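Arkel Kitchen Sim Group: minutes of the September meeting on task rules

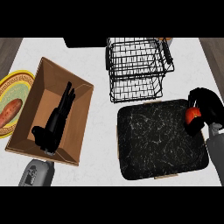

Who was there

Ekrem Karabulut (chair), Yusri Khoo, Sevim Kocabaş, Úna Moynihan and me, Hatice Çetinkaya, taking notes again. We started at 2:15 because the call took forever to connect (sorry, Úna!).

1. Last month's notes

Approved. Yusri wants it written down that he did send the Soylu checklist, and he did, I found it in my spam folder.

2. What counts as a finished placement

This ate most of the meeting. Right now our rule only says the item has to be "on the board," and a tomato held just over the corner of a serving board shows how fuzzy that gets. Ekrem would call it done once the item touches the surface. Sevim and I wanted the hand open and clear too, and after plenty of back and forth we got our way. So the new wording is: item resting on the board, fingers fully open, nothing moving for 10 frames. Yusri asked what happens if a tomato rolls off after that, and we left it as a pass for now, though I'm not totally happy about it.

3. The arm that isn't working

We had no rule at all for this! Agreed that an arm with no job in the task stays low and keeps its gripper empty. If it bumps a box, a basket or anything else on the counter, the run gets flagged and a person looks at it. Úna thinks we'll drown in flags. We'll try it on 500 runs first and see.

4. Things overlapping on the counter

Sevim doesn't like layouts where a plate sits partly under a cardboard box. I kind of do, real counters are messy. Compromise: they stay in, but they get their own tag so the Misavon scores can be split out.

5. Sharp stuff

Anything that could be a knife block is off limits unless the task names it. Quick yes from everybody.

To do

Ekrem: rewrite the placement rule and send it around
Yusri: pull the 500 runs
Sevim: add the overlap tag
Úna: ask Brudard if their 1,000 old runs can be rescored
Me: fix the spam filter

We wrapped up at 3:40. Next meeting same time, and Yusri is chairing.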